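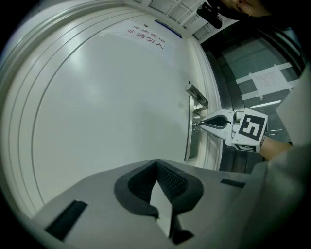

Baidoo, que lleva meses con esta manilla en el almacén, lo deja escrito en los comentarios: la placa larga es lo mejor del conjunto, porque la puerta queda protegida justo donde todos apoyamos la llave antes de acertar con el cilindro. Y tiene toda la razón.

Conjunto de manilla y placa larga Primum para puertas de almacén

Ref. 278
Fabricante: Primum
Distribuye: Odance, herrajes y cierres
Ficha actualizada: 02/10/2018

Nos encantan los herrajes que se entienden a la primera, y el Primum es uno de ellos. Manilla de palanca, placa vertical de acero inoxidable, cilindro redondo debajo. Nada más. Sobre una puerta blanca y lisa queda estupendo: el metal plateado destaca lo justo y la vista va sola a la manilla (se agradece mucho cuando uno llega con una caja debajo del brazo).

Lo recomendamos sobre todo para cuartos de material, archivos y trasteros de oficina, esas puertas interiores que se abren muchas veces al día y que casi siempre llevan un cartel de acceso restringido. El rótulo en chino 库房重地, 非请勿入 viene a decir «zona de almacén, no entrar sin autorización», y en rojo sobre papel blanco se lee muy bien. Si su puerta ya tiene uno pegado arriba, no hace falta moverlo: el herraje va en el canto de la hoja, bastante más abajo.

Qué incluye
Manilla de palanca, juego para las dos caras
Dos placas largas de acero inoxidable
Cilindro redondo con su juego de llaves
Caja de cerradura para embutir
Tornillería y plantilla de papel a tamaño real

Medidas y datos
Largo de la placa: 278 mm
Espesor de puerta: hasta 50 mm
Acabado: inoxidable cepillado
Mano: reversible, derecha o izquierda

Montaje

La plantilla es una maravilla. Se pega a la hoja con cinta de carrocero, se marcan los taladros y se retira. Conviene presentar primero la caja de cerradura, luego el cilindro y al final las placas, sin apretar del todo los tornillos hasta comprobar que la llave gira suave en los dos sentidos. Si roza, afloje un cuarto de vuelta y vuelva a probar – casi siempre es la placa, que ha quedado un pelín torcida.

En marcos con moldura ancha y redondeada, de esos con varias bandas en relieve, compruebe la posición del cerradero antes de taladrar. La moldura engaña a la vista y es fácil marcar unos milímetros fuera.

Cuidado

Paño de microfibra y agua con una gota de jabón neutro. Nada de estropajo, que raya el cepillado. Para el cilindro, grafito en polvo una vez al año; nosotros lo hacemos en noviembre, con el repaso general de la tienda.

Combina con

Tope de suelo Drulelness, también en inoxidable y con goma gris. Hace una pareja preciosa con esta manilla y evita golpes contra mamparas o puertas de cristal cercanas.

Disponibilidad

En stock, 979 unidades. Para obras con muchas puertas preparamos series con llaves iguales o amaestradas; indíquelo en el pedido junto con la mano de cada hoja. Recambio de cilindro y copias de llave, siempre con la tarjeta que viene en la caja.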